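How to Run a Shelf Demo at Your Robot Open Day

By Wanpen Yensuk

After our second open day at Kultden I promised a few people I would write down how we set up the drink can demo, and it has taken me until now to sit down and do it (sorry, Ingvild!). It's a friendly one to start with. Visitors know what a can is, so you can skip the long introduction and get right to the arms moving.

Start with the shelf. Any small stand with a flat top will do, as long as it doesn't wobble when you lean on the table. Put it toward the back of the work surface and leave the front clear.

Next, pick your cans. Mix tall ones with short ones, and go for colors people can tell apart from across the room, so that when somebody calls out "the red one!" the rest of the crowd can follow along. Stand them close together, but do try a grasp on each before the doors open.

Then drive each arm slowly up to the shelf with the gripper open and stop just short. Ingvild Haugen likes to do this with one hand on the stop button, and I've picked up the habit from her.

Cans on the shelf, arms at the ready:

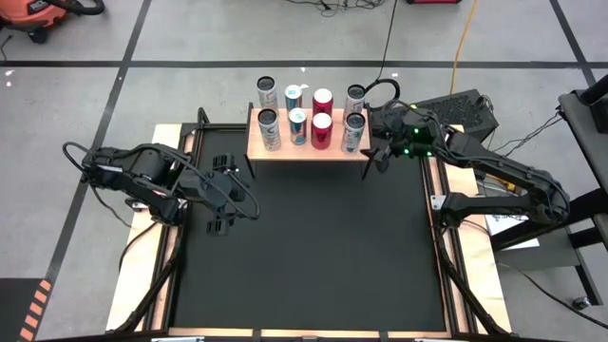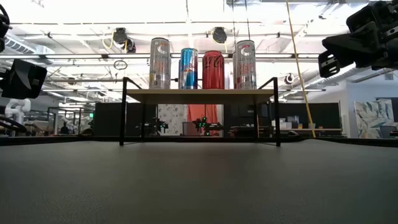
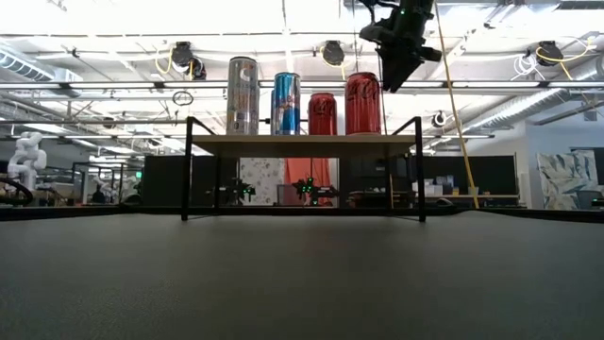 Once people have gathered, let them choose. Ask a child first if there's one near the front, they are never shy about it. Keep each turn to 2 minutes or so, and put the cans back yourself between turns while you chat. We had 51 visitors last February and nearly all of them wanted a go, so have a sign-up sheet and a couple of pens.

If a can gets dropped, pause the arms, pick it up, and carry on. Bring spares too, and a roll of paper towels.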